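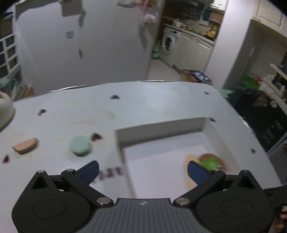 *Packing table, Salazar Street: one white box with pieces in it, a green piece and a peach one still out on the table.*

# Table packers wanted, Testance

Sokby is hiring people to put small colored pieces into shallow boxes. I have read a lot of job ads that call this kind of work "fulfillment" and promise a "journey," and I don't believe a word of them, so I will try to say what the job is and let you decide.

We put together sorting sets for preschools and therapy offices. A set is a white open box with an assortment of shaped pieces in it: round ones, long ones, blocks, half-round slices. The pieces come to us mixed in tubs. You take them out, look them over, wipe them, and lay them in the box according to the card for that set. Then you do the next box. We have an order for 1038 sets to go out by the end of March, and the team we have now won't get there.

## What you would do

- Sort pieces by shape first, then by color. People who start with color always think they've found a shortcut, and I have yet to see it save any time.
- Check each piece for chips, rough edges and stains, and put the doubtful ones in the reject tub. Don't hide them under something else in the box.
- Lay the pieces flat on the base of the box so that a child can see all of them at once.
- Wipe down your table at every changeover. Color rubs off the pieces and leaves smears and streaks on a pale top, and it will get onto the next set if you let it.
- Fill in the count sheet. Paper, pencil, your initials.

The green pieces cause more arguments than all the others. Under the ceiling lights two shades of green look close enough that experienced packers mix them up. If you're not sure, carry it to the window. If you have trouble telling colors apart, please apply anyway and say so - several of the sets are sorted by shape only and we can keep you on those.

## What you would not do

No lifting over your head, no driving, no selling, no phones. You won't be asked to post about us. There is a Seltik screen on the wall that is supposed to show our "flow score" through the day. I have watched it for months and can't tell you what it measures. It has no effect on your pay, and you can ignore it, as the rest of us do.

## Hours and pay

The shift runs from 8:00 a.m. to 2:30 p.m., five days a week, with a paid half hour for lunch and two short breaks. Pay is a flat $564 a week before taxes. There is no piece rate. We were talked into one a while back on the theory that it would "unlock" people, and what we got was faster boxes with the wrong things in them. If someone tells you at the interview that there is a bonus plan coming, ask to see it in writing. I would.

The work lasts through the March order. It may go on after that. I've been told it will, and I've been told that before, so please plan as if it ends.

## Who we're looking for

We have 11 places. You need to be 18 or older, able to work at a table sitting or standing, and willing to do the same thing for most of a morning without getting sloppy. Experience in packing, kitchens, sewing, pharmacies or classrooms is useful. I don't need a resume with adjectives on it. "Detail-oriented" is on every application we receive, including the ones sent to the wrong company.

You'll be given a short trial at the table: one card, one box, a pile of mixed pieces and as much time as you want. We look at whether the box matches the card. We also look at whether you put a bad piece aside or let it slide. The trial takes under an hour and is paid whether we hire you or not.

## The room

It's a plain second-floor room with good daylight on one side and tables that have seen better days. The heat is uneven, so bring a sweater. There's an elevator, which works more often than the sign on it suggests. Street parking is free but scarce after 7:30 a.m. You can listen to something in one ear as long as you can hear the person next to you.

Gloves are available if you want them. Most people try them for a day and give up, as the smaller pieces are hard to pick up with them on.

## How to apply

Write to Iqra Marwat, Packing Room, Sokby, 545 Salazar Street, Testance, or leave a note at the front desk before 2:00 p.m. Put down your name, how to reach you, which weeks you can work and anything you need changed about the table or the chair. A few lines will do.

I answer everyone, usually within the week. If an online form asks you for a fee or your bank details to apply for this job, it didn't come from us - close it and come in person.

Iqra Marwat
Packing Room Lead, Sokby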